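**FOR RELEASE 12 November 2022**

# Bimari opens its Dusside lab to the public for a day of kitchen robotics

Bimari, which develops control software for household robot arms, will open its test lab in Dusside to visitors today from 10 am. Entry is free and no booking is needed.

Visitors will be able to follow the company's software as it works through ordinary kitchen jobs, first in simulation and then on a real arm in the workshop next door. The simulated kitchens are shown on a large screen in the main hall, with an engineer on hand to explain what the arm is being asked to do and how each attempt is scored.

The programme has six demonstrations, each lasting 20 minutes. They cover opening drawers, closing cupboard doors, turning cooker knobs, moving pans, handling a kettle and clearing a worktop. Every demonstration will be given twice, once in the morning and once after lunch. 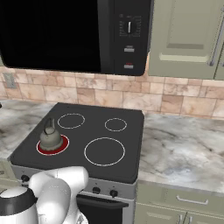

*A simulated kitchen with a kettle on the lit front-left burner and the robot arm at the front of the range. Render: Bimari*

Bimari trains its software on 3000 simulated kitchens, which differ in layout, colours and materials. A further 103 are kept back for testing, making 3103 in all. The layouts were drawn up with Stidetti, a kitchen planning firm that has worked with Bimari since March.

"People tend to see a robot film after the failures have been edited out," said Ambros Baumgartner, head of testing at Bimari. "We are running the tests live, so some of them will go wrong. A cooker is a hard thing for an arm to work around. The knobs are small, they sit close together, and a kettle can be in the way of the one you want."

The company logged 2839 cooker tests in its last round of trials. Printed summaries of the results will be available at the welcome desk - including the tests that were stopped early.

Younger visitors can try steering a simulated arm with a hand controller. Children under 12 must be with an adult in the workshop, where the real arm runs behind a safety screen.

Trummer, the bakery opposite the lab, will serve hot drinks and rolls in the courtyard until 3 pm. The lab closes at 4 pm, with last entry to the workshop half an hour before.

**Visitor information**

Parking is limited, and the yard gate must be kept clear. The main hall and workshop are both on the ground floor and have step-free access. Photography is allowed in the hall only.

**Press contact**

Journalists who would like to speak to Ambros Baumgartner should ask for him at the welcome desk. Interviews can be held between demonstrations.

- Ends -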